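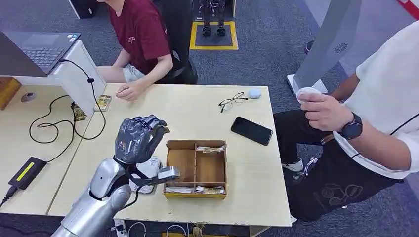 Planning for the second packing station at Rocha starts with the hand, because that is where most of the money goes. The arm we have now can stay for another year. The hand is a separate line in the budget, and so are spare gloves for it. Small goods also need something to sort into, and a divided wooden box like the one on the table has done fine for paper-wrapped packets. We have it down as a shop-made item, no outside order.

Maiara Macedo collected the quotes. The notes below are what we have as of Sep 9, 2023.

**Hand.** Grolau and Mornska both quoted a four-finger hand with thumb. Grolau is $3242 with the wrist mount included. Mornska is lower but sells the mount separately, and we don't have that price yet.

**Gloves.** $74 a pair from Gulla. Budget 3 pairs for the first year.

**Table and floor.** $930 covers a second table, floor tape, and a longer power strip. Cables under the table should go in a covered tray, which Maiara will price with the table.

**Test goods.** Small boxes with printed labels, wrapped packets, and a few everyday items such as a phone and a pair of glasses. No purchase needed.

**Still open.** Lead time on the hand, and whether the service plan can start in January instead of on delivery. Send changes to Maiara before the order goes in.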